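Nadotance Hand-Guided Teaching Kit

Teaching / Demonstration hardware / Nadotance
Reviewed by Isla Baxter
Page updated 2025-07-27

Overview	Wrist camera, two-finger gripper, guide handle, remote control station and recording software.
Suited to	Workshops, training rooms and small labs that already own an arm.
Stock	Made to order. Ask before you plan a start date.

We sell this kit and we like parts of it. We also get a fair number of calls from people who have watched the maker's short film and believe that showing a robot a job once is enough. It isn't, and the first half of this page is meant to put you off if that is what you are after.

The idea is simple. You hold the handle and push the arm through the job, or you sit at the station and drive it from there. The software records the arm's movement, the gripper's opening and the view from the wrist. A model is then trained on the recordings and, with luck, repeats the job. How much luck depends on your recordings, your parts and your patience – the kit only looks after the recording.

By hand or by remote

Guiding by hand is quicker to learn. Most people get a passable demonstration in their first hour. The trouble is that your own arm tends to wander into the wrist camera's view, and you end up leaning on the joints when the work gets fiddly. Force readings taken this way have your weight mixed in with them, and we would not trust them for anything that has to be seated or pressed.

Remote control keeps you clear of the arm. It is slower, it is tiring, and you lose most of your sense of touch. The station does pass some force back to your hand, but Somkiat Kamolrat, who set up our demo bench, turned it off after a week and says he drives better without it. I kept mine on. Try both before paying extra for the feedback version.

What we teach with it

Our demo bench uses desktop computer parts. They are cheap second-hand, they come in awkward shapes and they don't forgive a careless grip. A processor is a good test for the gripper. It has to be held by its edges, turned to suit the socket and let go without a nudge, all inside a case full of things to bump into.
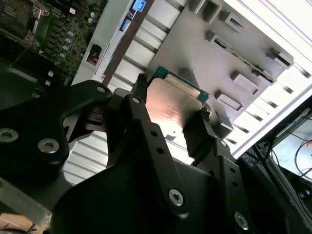

The usual complaint from new operators is about judging height. From the wrist you get a decent idea of left and right and a poor one of how far there is still to go down. We recommend a second, fixed camera on the bench for anything with a socket. It isn't in the box, and I think it should be.

Shiny parts are the other nuisance. Bare metal picks up whatever lamp is nearest, and a model trained in the afternoon under one light can be hopeless the next morning under another. Vary the lighting on purpose while you record. The manual gives this one line.

How many demonstrations?

The maker suggests 200 for a simple pick and place. For our processor job we recorded 324 and threw out a good many of those for hesitation, dropped parts or the operator changing their mind halfway. I would plan for over 700 if the part has to go in at a set angle. Anyone who promises you less should be asked to do it on your bench, with your parts.

In the box

Guide handle with record and discard buttons
Two-finger gripper with spare finger tips
Wrist camera and bracket
Remote control station
Recording software, one seat
Cables, printed manual

Not in the box: the arm, the fixed camera, a computer fit for training, and the Vatex adaptor plate that older arms need.

Things we would change

The discard button is too close to the record button. Ulla Hovland lost a good morning's work to it and now has tape over hers. File names can't be edited until a session is closed. The spare tips are fine, but fitting them means taking the gripper off the wrist, and after that you have to set up the camera again.

Delivery and returns

Kits ship from our Jesmont store. Unopened kits can come back within the usual period. Opened kits are accepted if the software seat hasn't been used. For a bench trial, write to Anca Ghiță and say which arm you have and what the part is. Please send a drawing or a sample of the part if you can.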